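Textile bench notebook, May
Wash and pilling trial, fleece lots from Geltari and Timell

9:10 am

Picked up where the last entry left off. The Geltari swatches came out of conditioning overnight and the edges have curled more than I would like. I trimmed the worst of them square before weighing. The Timell swatches lay flat and needed no trimming.

Balance was re-zeroed twice because the fan in the next bay was on. Turned the fan off and put a note on the switch. Please leave the note there until the trial is finished.

Fabric weights: Geltari reads 224 grams per square meter, a bit under what the sheet promised. Timell reads 200, same as its sheet. I used the round cutter for both. The blade is getting dull and leaves a fringe on the knit side, so the next person to order supplies should add blades to the list.

9:50 am

Loaded the washer. Plan is 6 cycles, warm, low detergent, with cotton ballast to bring up the load. Line dry between cycles instead of tumble, as agreed after the trouble with the earlier lot, where the dryer flattened the pile before we had a chance to grade anything. Swatches are marked in the corner with laundry pen, G or T plus the direction of the knit. The pen we had been using faded to almost nothing by the third wash, so I stitched a loop of white thread into each Geltari piece as a backup.

Drain hose on the washer is dripping at the clamp. Put a tray under it. Needs a new clamp, not urgent.

11:30 am

Abrasion run on the unwashed controls while the washer was going. Stopped at 500 rubs and graded under the side lamp. Geltari shows small soft pills, mostly where the pile was brushed twice. They lift off with tape. Timell shows fewer, but they are tight and anchored and the tape leaves most of them behind. I graded the two the same for now, and I'm not happy with that. The scale only asks how many and how large. A blanket with pills you can pick off is a different thing to live with than one with pills you can't.

Suggest we add a tape test as a separate line on the sheet. One strip, pressed by hand, pulled once, stuck to a white card with the swatch number. It takes a minute and the cards can go in the binder with the grades.

1:40 pm

Read back through the Domínguez notes on softener. They used it in every cycle and got very good handle at the end, but the pile had started to clump at the base and drying times went up. I'm leaving softener out of this round. If we want to look at it, it should be its own trial with its own controls. 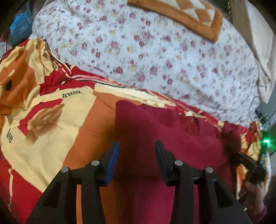 Handle is still the hardest part to write down. Three words I keep using are dry, slick and dense, and I doubt that any of us mean the same thing by them. For the washed pieces I will do the hand grading with the unwashed control beside each one and only write better, same or worse.

3:15 pm

Lint trap weighed after the first cycle and logged on the Plalline sheet. Trap had old lint stuck in the corners, so treat the first figure as suspect. Cleaned it properly with the brush before starting the second cycle.

To do: second cycle out and on the line before closing, check that the thread loops held, order blades and a hose clamp, ask Geltari whether this lot was brushed on one side or both.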